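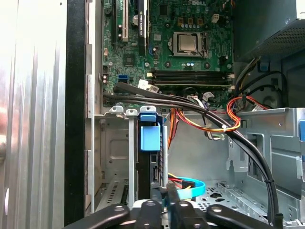 The Dell on the bench, memory slots empty. From "Forty-Nine," a story.

Print | E-mail this story

Bo-ram Seok read the sentence again. "The system disassembles unfamiliar computers with minimal supervision."

"Minimal," she said. "Who wrote minimal?"

"I did," said Welis. He had his coat on. It was Saturday and he wanted the paper sent by nine.

"You stopped it 13 times."

"Out of 49 runs."

"So put that in."

He sat down on the stool by the door without taking the coat off. Behind him the gripper hung over the open case, fingers apart, waiting on whoever pressed the key.

"Vestergaard's group never reports stops," he said. "They report success. If we print ours we look worse than they do, and we aren't."

"How do you know we aren't?"

He had no answer to that, so he talked about the method for a while. The arm looked, picked a part, planned a pull, looked again. It had learned on three towers, and it did well on those three towers. She had asked in March what it would do with a fourth, and he had said the word "generalize" so many times that she went to get coffee.

"This one's a fourth," she said, and pointed at the Dell. "Has it ever seen this one?"

"Not for the memory test."

"Then run it. I'll sit on my hands, and you can sit on yours."

"There's no memory in it, Bo-ram."

"I know. I want to see if it says so."

Welis looked at the clock. Then he took off his coat, hung it on the monitor, and pressed the key.

3 comments | Shared 9 times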